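Robots at Treltanness: your questions, answered by the staff side

The staff forum at the Treltanness furnished lettings office put this page together after the March meeting. Management has its own page on the intranet. Ours is shorter on promises.

What is being automated?
Room resets, to begin with. When a guest leaves, somebody picks up what was left lying around and puts it where the inventory says it goes. Flikley, the supplier, wants an arm to do the picking up. So far it does this in simulation only. No arm has been in any of our 60 apartments.

Why simulation?
It's cheap. Flikley says it has run 3000 attempts in rendered living rooms. We asked how many of those rooms had a wet towel in them, or crumbs, or a child's sock behind the cushions. We were told this would be looked at.

What does the work look like in these runs?
Small things on and near furniture, mostly.
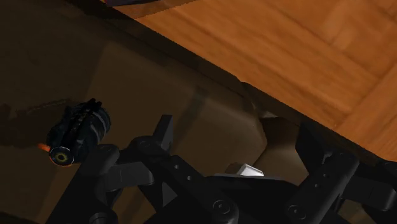
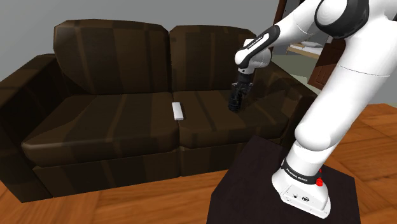 Réjean Lemieux wrote to us after seeing the runs: "I have done resets for a long time and picking up the remote is the part I would miss least. Give me the arm for that and welcome. What I want to know is who strips the bed, who smells the drain, and who notices the window catch is broken. If that's still me, then don't cut my minutes per room as if it wasn't."

Will minutes per room be cut?
Nothing has been announced. The planning sheet handed out on Thursday does show a shorter reset time "with automation," and the number had no explanation next to it. We have asked for one in writing.

Will jobs go?
Management's answer is that people will be "freed up for higher-value tasks." We asked for a list of those tasks. The list had two items on it, and one was supervising the robot.

Who supervises it, and at what pay grade?
Open. At Cheetham, where a different system sorts linen, the cleaners ended up clearing its jams at their old rate. They handle nearly 700 bags a week and the jams are not logged as work. We want that settled here before anything is plugged in.

Is it safe to work next to?
We don't know yet. A simulated room tells you very little about a real one with a person bending over in it. The forum's position is that no arm runs in an apartment while a cleaner is inside, until there is a written risk assessment we have read.

Does anyone on the staff side think this is a good idea?
Yes, a few. Two colleagues with bad backs would be glad of anything that cuts down on stooping. We take that seriously, and we've asked Flikley to test low pickups before anything else.

When is the first real trial?
The Surkard building has been mentioned, with 200 resets as the target. There is no start time. You can refuse to take part and it won't go on your record. Get that confirmed by your shift lead by email.

Where do I send a question?
Put it in the forum box by the key cabinet, signed or not.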